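Skenden Stitchers - progress report no. 2, January
To: Ea Baldursdóttir, Flostum Fund
Re: Udia banner and community cross stitch classes

Ea, sorry this is brief, wanted it in your inbox before the hall locks up.

Where we're at

Banner has four panels. Two finished and washed, one well under way, one still on paper. The river panel is the one under way, and it's the slow one, full coverage along the bottom third with a lot of confetti stitching in the reeds. Whoever charted it (me) should have simplified the greens. Have since cut eleven shades down to seven and it doesn't look any the worse from across a room.

Finished panels are the railway bridge and the wattle. Both rolled on acid-free tube in the cupboard, not folded. The bridge has one row out by a thread near the left pier, decided to leave it, would mean picking back most of an evening's work by three different people.

Fourth panel is the town lettering. Waiting on final wording. Council want "Udia and District", the historical group want just "Udia". Can't grid the cloth until that's settled as it changes the centring. Have asked for an answer by end of the month, will start on the border regardless.

Classes

71 people have come to at least one session since the last report. Mostly beginners. The evening group has settled into a regular crowd, the morning one is patchier over the school holidays as you'd expect. Blackwork proved more popular than hardanger so we've swapped the order for next term. Hardanger moved to autumn, and we'll need better scissors before then.

Left-handed instruction sheet is done and has been used. Large print charts also done, these went quicker than planned, the printer in Camacho did them on heavier stock for the same price.

Materials

Linen: second batch arrived a slightly different colour to the first, warmer. Noticable side by side in daylight. Have kept the whole of panel three on the old batch and will use the new one for the lettering, where the border will separate them. Supplier in Camacho has offered a part credit, not yet recieved.

Thread: fine for now. Running low on the two darker blues and on white.
Needles: size 24 and 26 restocked. 22s still to order.
Frames: the floor stand with the stripped wing nut has been fixed. Clip-on lamps are good, magnifiers less so, arms droop. Will return them if the shop will have them.

Money

On budget for cloth and thread. Over on hall hire as we added a second evening in November, under on printing, so it nearly cancels out. Receipts are in the usual folder, the one missing is postage, chasing it. No change asked for on the overall amount. Would like your OK to move what's left of printing across to framing and backing.

Behind on

- the lettering panel, see above
- backing fabric, no quotes yet apart from one
- the how-to booklet, text drafted, diagrams not
- website page, still has last year's class times on it, will fix

Next

Finish river panel. Grid the lettering. Get the quilters to show us how they'd line something this heavy, they've offered a Skenden visit in February. Hanging sleeve or tabs still to be decided, I'm for a sleeve.

Next report will come with the full accounts. Ring if anything's unclear, after 4 is best.

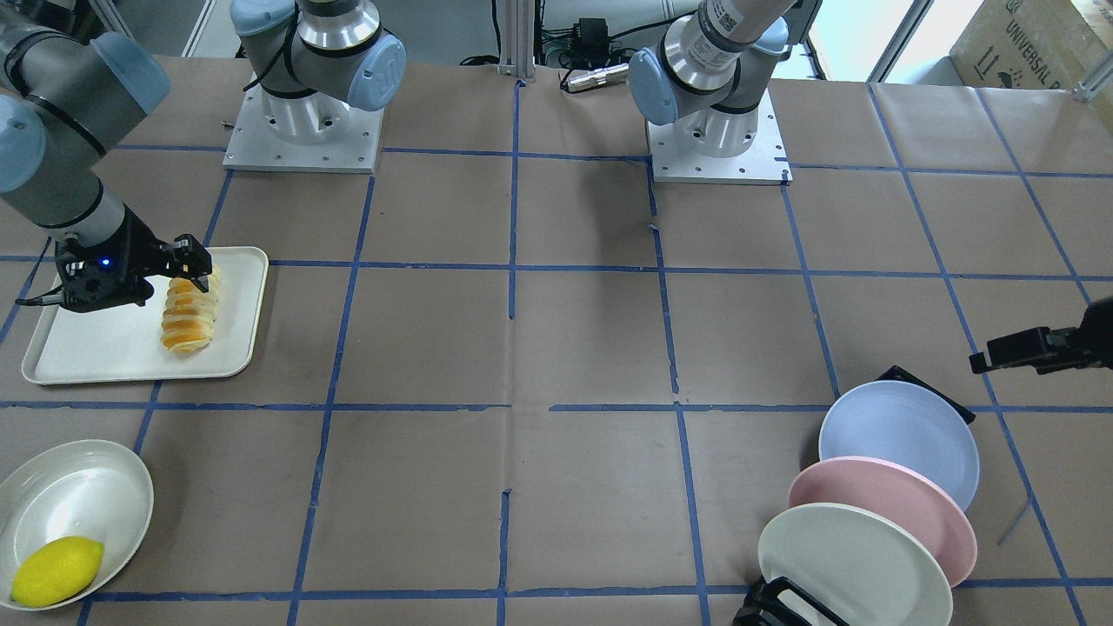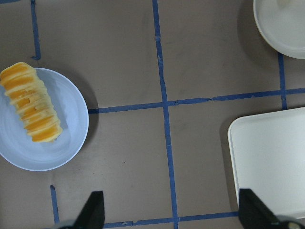 Both: brown tabletop marked off in blue painter's tape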